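Folding T-Shirts on the Bed: Tips for a Drawer That Stays in Order

Filed under: Bedroom, Laundry

I fold on the bed. The dining table is the wrong height for me, and the ironing board is too narrow for anything wider than a pillowcase. A bed has plenty of room, it's close to the drawers, and when you need to sleep in it you have to finish the job.

A mattress does give, though, and a soft surface makes for soft folds. Put a woven mat or a thin, firm blanket over the part you work on. It keeps the bottom layer of the shirt from dragging the sheet along with it, and it gives you an edge to line things up against. Mine came from Brilletti and has lasted through two moves. A beach mat would do as well.

Start with T-shirts. They make up most of the pile in most houses, and once they're out of the way you can see what else you have.

The basic fold

Lay the shirt face down with the collar away from you. Run your palms from the middle out to the side seams. Bring one side in toward the center, then turn the sleeve back on itself so it stays inside the edge. Do the same on the other side. You now have a long strip the width of the collar plus a little. Fold the hem up to just short of the collar, then fold in half or in thirds, depending on how deep your drawer is.

The sleeve is where most people lose the rectangle. If it has a stripe or a contrasting cuff, use that as your guide and keep the stripe parallel to the side of the shirt. When the body bunches up partway through, lift that section, let it hang for a second, and lay it back down. Pushing wrinkles across the mat with your hand only moves them.

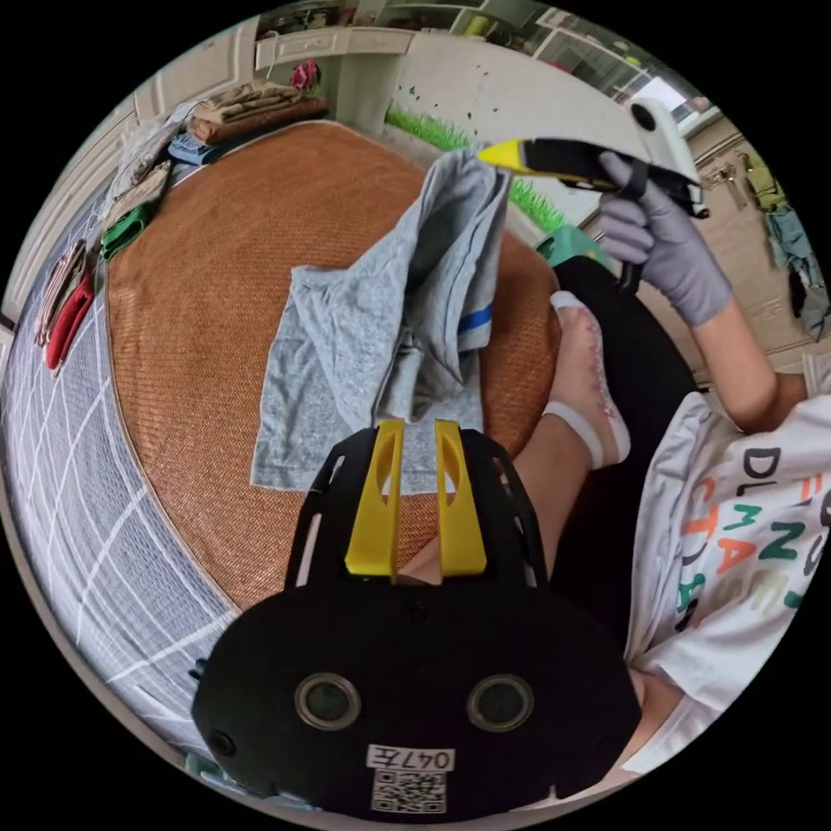

Crescencio Cordero writes that he gave up on folding in thirds years ago and rolls everything, including polo shirts, and that his drawers hold more that way. He adds that heather gray shirts are the worst of the lot for showing creases and that he rolls those first, straight off the line.

I've tried rolling. It works well for travel and for pajamas. In a deep drawer the rolls come apart when you pull one out from the middle, and thick cotton makes a fat roll. If your drawers are shallow, try his way on one row and see how it looks by the next Tuesday.

Prints and graphics

Shirts with a picture on the front should be folded so that some of the print ends up on top. You can find the one you want without opening three others. Face down at the start gets you there with the folds above. If you end up with a blank back, flip the shirt before you begin next time. Older rubbery prints can stick to each other in warm weather, so don't store two of them print to print. Slip a plain shirt between them.

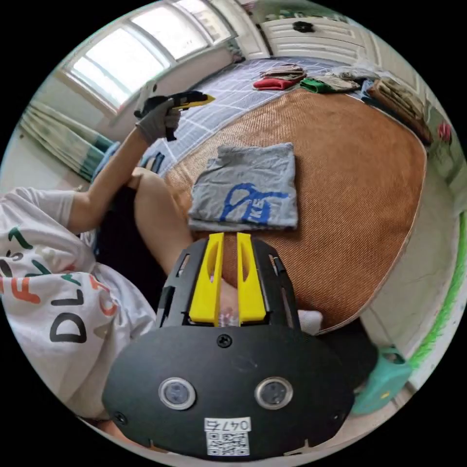 Sorting goes faster if you settle where the piles will be before you pick up the first shirt. I use the far edge of the bed and leave the middle clear for working. Heavy and bulky things go at the ends, where they won't topple onto anything. Single pieces go between them until they have company. With a red, a green and a khaki one along the edge and the tan clothes stacked at the end, you can tell from the doorway what goes where, and a gray shirt with a blue print doesn't get lost among them. Leave a hand's width between piles if you can. They lean as they grow.

Some people sort by color and some by owner. In a house with more than two people, go by owner first. Color can wait until the clothes are in the drawer.

How high to stack

Keep a stack to the height of your drawer minus one finger. If it's going on an open shelf, stop before it starts to tilt. Jeans and sweatshirts go at the bottom, T-shirts on top. Anything you wear to bed belongs in its own place so you aren't digging through the good shirts at eleven at night.

For shelves, a divider helps. I have the Lumivano ones in the hall closet, and they clip on without tools. Pieces of stiff cardboard cut to size did the same job for a year before that.

The pile you haven't started

Don't dump the whole basket out at once. Take out an armful, fold it, and go back for more. If everything is already on the bed, push it together at one end so you have a clear working space, and pull from the top. Tugging a sleeve from the bottom of a heap wrinkles everything it passes.
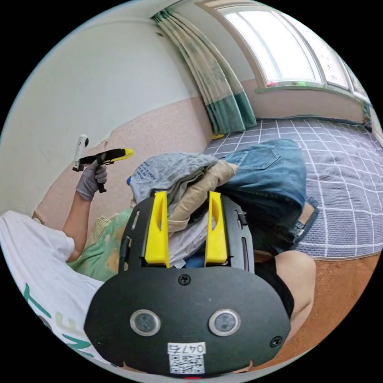
Pull out the large pieces first even if they aren't what you plan to fold next. Sweatpants, hoodies and towels take up most of the heap, and with those set aside it shrinks to something you can get through before supper. Socks sink to the bottom on their own. Leave them for last and pair them sitting down.

If you have to stop partway, put away what's folded before you walk off. Finished stacks left beside an unfinished heap tend to get mixed back in, especially in a house with a cat or small children.

A few small things

Smooth knits while they still have a little warmth from the dryer. Let line-dried cotton sit for a few minutes indoors first.

Button the top button on collared shirts before folding. The collar keeps its shape and the front lines up.

Clean hands, or clean gloves. Hand cream leaves marks on pale cotton.

Turn the drawer stock over in May. Winter undershirts go to the back, and short sleeves come to the front.

Next time: fitted sheets, including the deep ones.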